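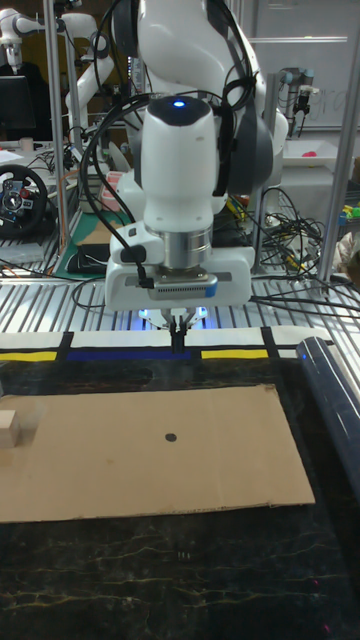
The Clirkstead automation laboratory held its winter open day on February 18, 2020, with 175 registered visitors admitted in groups of 20. The main demonstration was a tabletop manipulation cell running pick-and-place work with a parallel gripper. The arm is mounted so that it works downward onto a black board, and for this exercise a flat sheet of brown cardboard served as the work area, with a small light wooden block as one of the parts. The two black fingers are slim enough to close on a block of that size without disturbing the sheet under it. Power and signal lines for the gripper run outside the arm, in a cable that loops past the wrist to the gripper housing, and the staff leave slack in it so that the wrist can rotate without pulling on the connector.

Each group saw the same sequence. An operator started the control program, moved the arm to its home position and then ran a short series of approaches at reduced speed. The first approach stopped short of the board so that visitors could compare the commanded height with the reading on the operator's display. The remaining runs covered grasping, lifting, a lateral move and release. Blocks were set down by hand at different positions between runs, and the program had to find each one before planning the motion.

Most of the technical talk concerned calibration. The laboratory uses a procedure named Gronow, developed in house, which relates camera coordinates to the base of the arm. It is run at the start of each working day and again after any change to the table or the mounts. The operator touches the fingertips to a set of reference points, the software solves for the transform, and the remaining error is written to a log. If the error is above the limit, the cell will not accept a job. Several visitors from manufacturing firms asked whether the check could be skipped on a stable installation. The answer was that temperature and cable load both shift the result over a week, and that the laboratory prefers to keep the daily run.

A second talk dealt with grip force. Closing force is set per part type and stored in a table that the controller reads before each job. Light parts are handled near the lower end of the range, where friction in the drive has the greatest effect on repeatability. The log for the current test series holds 2110 grasp attempts, and visitors were shown how a single entry is laid out: part type, target position, finger opening at contact, force setting and outcome. Results by part type will be released when the series is complete.

Questions in the afternoon turned to cost and maintenance. Finger pads are treated as consumables. Gripper cables are inspected monthly and replaced on any sign of wear at the strain relief. The staff from the Kanmont branch, who run a similar cell, reported that most of their downtime comes from connectors and very little from the arms themselves.

The next open day is planned for September at the Sanmont site. It will have 2 sessions, and registration will be handled through the laboratory office. Firms that want to bring their own sample parts should send dimensions, weight and surface material with the registration form.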